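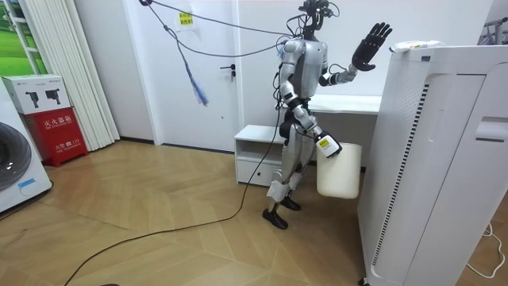 How often does a machine like this need looking after? Every morning, before power goes to the legs, and again whenever the hand comes off. That's the answer I got from Kasun Matubbar, who keeps the humanoid going at Pretov. We talked over bad coffee and he had one eye on the clock the whole time, so this is quick.

The morning check takes him 26 minutes. He's timed it. "It was under 20 when I started. Then I started finding things." Cables first, always cables. The bundle comes down to the head from above and there's a long one that goes off across the floor, and he walks both with his fingers before he looks at anything else. He's feeling for a flat spot or a kink. "You find it with your thumb way before you see it. A screen will tell you the link dropped. It won't tell you where."

Then joints. Power off, he moves each arm by hand through its range, slow, listening. Elbows are fine mostly. Shoulders he worries about. Waist he worries about more - everything above it hangs off that one, and a bit of play there turns up as a big miss at the fingertips. He keeps a paper notebook for it. I asked why paper and he shrugged. "Laptop's usually busy."

The two arms don't match, five-fingered hand on one and a gripper on the other, and they need completly different care. The gripper he nearly forgets about. Wipe the faces, check the bolts, put a drop of thread lock on anything that's been out. The hand is where the hours go. Pretov buys the hands from Fellgate, and the service sheet says to retension the fingers at 1,000 hours. Kasun does it at 200.

"A thousand is if you're nice to it. We aren't nice to it. It grabs stuff all day."

So what does a bad hand look like, before it fails?

"One finger's late. Thats the first thing. You tell it close and three go and one thinks about it."
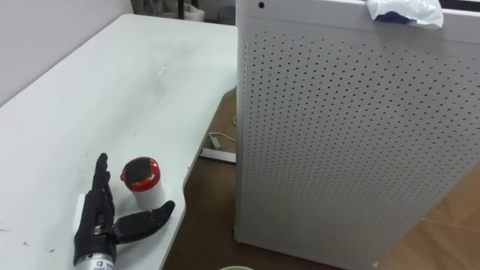 "And then the thumb. The thumb has more ways to go wrong than the fingers do, because it swings as well as bends, so you have to zero it in both. I do the swing first. If you do the bend first you'll end up doing it again." He does the zeroing with the hand flat and the fingers straight, sends it home, sends it out, and repeats that 7 times. If it stops in the same place each time he signs it off. If not, the hand comes off at the wrist and goes to the bench.

Taking it off - four screws on theirs, one connector, and you must support the weight before the last screw. He learned that one the hard way, in May, with a connector pulled clean out of its shell. Repair took an afternoon. The new connector took nine days to show up from Dewan. He now keeps two in a drawer and a third at home, which he says is not a joke.

Dirt? Less of a problem than I thought. Hair is worse. It gets wound into the knuckles and you need tweezers and good light. No compressed air, he was firm on that. It just pushes it further in. Lint-free cloth, dry, and a soft brush for the gaps.

Calibration of the head comes last. A knock to the mounts up there is enough to throw off every reach, and it looks exactly like an arm fault. He lost most of a week to it once, swapping parts in the shoulder that were perfectly good. Now if a reach is off by the same amount on both sides he goes straight to the head and leaves the arms alone.

The software that logs the faults is Trirgate. He likes it ok. Wishes it would stop clearing the list on restart. He's asked. In the meantime he takes a picture of the screen with his phone before every shutdown, then copies the codes in the notebook later, or the next morning if he forgets.

What would he change, if he could pick one thing on the whole machine? He didn't have to think. "Strain relief. Everywhere a cable meets a part that moves. Give me another inch of slack and a proper clamp and I'd get half my mornings back."

Then his phone went and he was off to look at a wrist.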